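Grirklow Early Music Week

Updated July
By Serena Benedetti

The Grirklow Early Music Week is a summer festival of Renaissance and baroque music, held each July in the town of Grirklow and in two neighbouring parishes. It is usually described in its own programme books as the oldest event of its kind in the region. The claim rests on a single handbill for a viol recital, which carries no year, and the printed programmes begin a good deal later. Most accounts of the festival repeat the claim without mentioning the handbill.

Origins

The founding story is that a group of singers, stranded in Grirklow by a cancelled train, gave an unplanned concert in the parish church and were asked back the following summer. It appears in nearly every anniversary booklet, with small changes. In one version there are five singers, in another a full choir with a lutenist. The parish register of events, which is otherwise careful about who used the building and what they paid, has no entry that fits. What it does have is a booking in the name of the Dedance Consort, made several months ahead and paid for in advance.

The consort gave three concerts that first summer, all of unaccompanied part-songs. A teaching day was added the next year, and by the fourth season the event had taken its present name. Attendance in the early period is hard to judge. The programme books speak of full houses, but the church seated 250 before the side benches were taken out, and the takings noted in the register would cover far fewer at the advertised price, even allowing for free places.
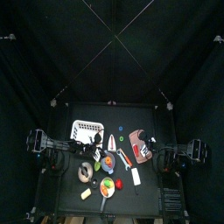 Raili Niskanen has objected that the takings prove very little, as families commonly paid with one ticket and children were let in without any, and she thinks the church may well have been full on at least the opening nights. Her point about children is fair. It does not explain the later evenings, for which the register gives sums so small that they can hardly represent more than a few rows.

Programme

The core of the week has always been vocal music from before 1650, with evening concerts and a late service sung by the course students. Harpsichord recitals came in with the second director, and a small baroque orchestra has played in most seasons since then. Its size is often given as "full period strength", a phrase with no fixed meaning. Surviving lists show single strings, one bassoon and a chamber organ on loan.

The festival makes much of its first modern performances. The best known is the Cavalcanti Vespers, presented as a lost work put back together from part-books. Two of the psalms had in fact been available in a student edition for some years, and a third is by general agreement the work of a later hand. The remaining movements do seem to have been unheard before the Grirklow performance, though no full account of the sources has been printed and the editor's notes have not been made public. Until they are, the word "reconstruction" should be treated with some care. Long stretches of the tenor part are new composition, as the published score admits in small type at the back.

Claims that the singing follows "original pronunciation" were dropped from the posters after complaints. They came back in the programme books a few seasons later in slightly different words.

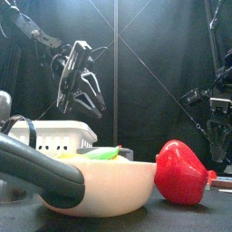 The course for amateur singers takes in some 200 people a year and brings in a larger share of the income than the concerts. The published accounts do not separate the two clearly. In several years the festival has reported a record audience by adding course members to ticket sales, so that a singer who sat through every evening concert was counted afresh each night. The figure of 1,781 visitors, still quoted on leaflets as the record, was reached in this way. No lower figure has been offered in its place.

The Peltton organ

The chamber organ used for most concerts is known as the Peltton organ, after the village chapel it came from. It has four stops and is tuned in a quarter-comma temperament. Older programme notes date it to the late seventeenth century. The case may be that old. The pipes are mostly Victorian, and the keyboard was replaced when the instrument was moved. Players have praised its light touch and complained about its wind supply, which is noisy enough to be heard on both of the festival's recordings. The present tuning was chosen by the second director and has no known link with the organ's earlier history.

Reception

Reviews in the local press have been warm, but many were written by people who were also singing in the course choir. Outside notice has been thinner and more mixed. The Vespers recording was well received for its solo voices and criticised for slow speeds and a very close sound. A second recording, of Lenten motets, drew little comment of any kind.

Supporters credit the festival with starting a wider taste for early music in the area. The evidence is slight. Two of the three choirs usually named as having grown out of it were already giving concerts when the first teaching day was held, and the third gave up early repertoire after a single season. The festival has plainly kept a regular audience for music that is otherwise seldom heard there, and the late service, which is free and hardly advertised, still draws people who attend nothing else in the week.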